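Back to the sink

Why some small laboratories are washing their plastic again

April
Words by Định Từ

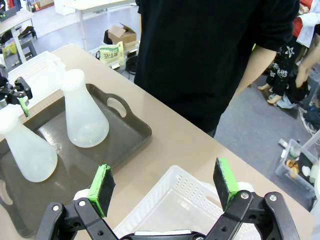 Elba Lagos started work as a laboratory junior in the days when the first job of the morning was emptying the drying cupboard. She would unload what had been washed the night before, check it against the light for marks, and put it back on the shelves before the chemists came in. If a flask had a ring round the inside it went back to the sink. If it had a chip in the lip it went in the bin.

"You learned the work from the washing-up," she says. "You knew what everybody was doing because you had to clean it off."

By the time she retired the sink was used mainly for rinsing mugs. Tubes, dishes and bottles came in sealed bags, were used once and went into a yellow bin. The drying cupboard had been taken out to make room for a printer.

That change took place in laboratories of every kind, and there were good reasons for it. A tube that has never been used can't be carrying anything over from last week. Plastic doesn't cut your hand when you drop it. The bags come with a batch number, and an inspector likes a batch number. For a long time it was also cheap, and the cost of getting rid of it all was paid out of a different budget.

Now a few of the smaller places are going back the other way. They are not going all the way back, and most of the people I spoke to were keen that I should not make it sound like a movement. But washing up is being done again in rooms where it had stopped, and it is being done by people who have had to work out how.

The wash room

Hostance is a food and drink testing laboratory on the edge of Pusto, between a tyre depot and a wholesale bakery. It checks salt, sugar, acidity and so on for small producers who need figures for their labels. Şükran Gökçe has run the wash room there for five years. Before that it was a store room.

She shows me the sequence. Everything that comes in is emptied and rinsed straight away under the cold tap. It is then soaked, brushed, rinsed again, rinsed a third time in purified water and left upside down to drain. The soak lasts 20 minutes, and she has a kitchen timer on a string round her neck for it.

"People think the brushing is the important part," she says. "It's the first rinse. If somebody leaves a flask on the bench over lunch with jam in it, I can brush it all afternoon."

Getting people not to leave things over lunch was most of the work in the first year. The analysts had trained in places where you finished with something and dropped it in the bin. They weren't lazy, she says, they just didn't see a used flask as something that had a next step. She put a bowl of water at the end of each bench. That helped more than the notices had.

Hostance did not set out to be green. The company had a bad quarter and the office manager went through the invoices. Consumables were the third largest bill, after wages and rent. When she added the waste contract it came close to second. The wash room was fitted out with a second-hand steel sink and a dishwasher bought from a school, and in its first full year the laboratory spent £2822 less on plastic than it had the year before, after detergent and Gökçe's extra hours were taken off.

It is a modest sum. It paid for a balance they had wanted, and a new bench top.

What can be washed

Not everything can. This is the part that tends to be left out when people outside the trade get enthusiastic.

Anything that has been near blood or live bacteria is dealt with separately, and in most places it is thrown away. The very thin tips that fit on the end of a pipette are hard to clean well, though there are machines that claim to do it. Polystyrene goes cloudy and cracks. Thin dishes warp in the drying cabinet. Anything used for trace metals needs an acid soak, and the acid then has to be disposed of, which may leave you worse off than before.

What washes well is the thick, plain, dull equipment: beakers, jugs, funnels, wash bottles, measuring cylinders and flasks. Polypropylene is the usual favourite. It is the slightly milky plastic that a lot of kitchen tubs are made from, and it puts up with hot water and most detergents. It does scratch, and scratches hold dirt, so the brush has to be a soft one.

Trí Lại sells this sort of thing. His firm, Jiller, supplies schools, breweries, dairies and small laboratories from a unit with one roller door and a very loud kettle. He has been at it for more than 15 years and says his customers used to ask two questions, what does it cost and when can I have it. Lately some of them ask how long it lasts.

"I didn't have an answer at first," he says. "The makers don't always tell you. They'll say it can go in the autoclave, but they won't say how many times before it goes brittle."

So he began to ask his customers. A brewery told him its plastic jugs lasted until somebody stood on one. A school technician said measuring cylinders went at the base, always at the base, and that the rest was fine. He has started writing these remarks in pencil in the margin of his catalogue, and he reads them out over the phone.

He does not think washing is good for his business, or not in the short run. A customer who washes buys less. But they buy the thicker grades, and they ring up for brushes and racks, and he would sooner sell someone a rack than a pallet of bags.

The case against

Đức Đào is the laboratory manager at Wróbel, a contract testing company with a bigger staff and a stricter set of clients. He tried washing and gave most of it up.

"We ran it for a few months," he says. "Then we had a result we couldn't explain."

It was a trace of detergent, or he thinks it was. A sample of mineral water had come out wrong, and so had the repeat. A third test, done in new bottles, was fine. No harm was done beyond a delayed report and an awkward call to the client. But he had to write it up, and when he had written it up he could not show that it would not happen again.

He points out that the savings look different in a place like his. A wasted day for one of his analysts costs more than a great many bags of bottles. The clients want to see that the containers were certified clean, and a certificate comes in the box. He could certify his own washing, but that would need testing, and the testing would need containers.

Wróbel still washes its beakers and jugs, the things used for mixing and carrying. Anything that touches a sample at the point of measurement is new. Đào thinks this is where most places will end up - some washing, in the parts of the work where a small error does no damage.

He is also honest about the bins. The yellow bags from his building are burned, as they are from most buildings like it, and he has been to see where it happens. He did not enjoy the visit. He has since cut down on the number of repeat tests his staff run out of habit, and he reckons that did more for the bins than the sink ever would have.

Hands and hours

There is one more cost, and Lagos brings it up before I do. Washing is work. In her day it was done by the youngest person in the building, usually a girl, for very little money, and the move to disposables was sold partly as a kindness to her.

"It was a kindness," she says. "My hands were raw from October to Easter."

She would not like to see the job come back on the same terms. Gloves are better than they were, and so are detergents, but a wash room is still warm and wet, and you stand up all day. At Hostance the analysts now take a turn when Gökçe is away. It was her idea. She says the bowls at the ends of the benches have been better filled since they started doing it.

Lagos went to see the Pusto wash room last spring at Gökçe's invitation. The two had met through a technicians' newsletter, where Lagos had written in to correct an article about how to clean burettes. She brought her old brush with her, the long one with the bent wire handle, and left it there. It is too stiff for the plastic, so they use it on the sink.

We use cookies to improve your experience on this site. By continuing to read you accept our cookie policy. Manage preferences.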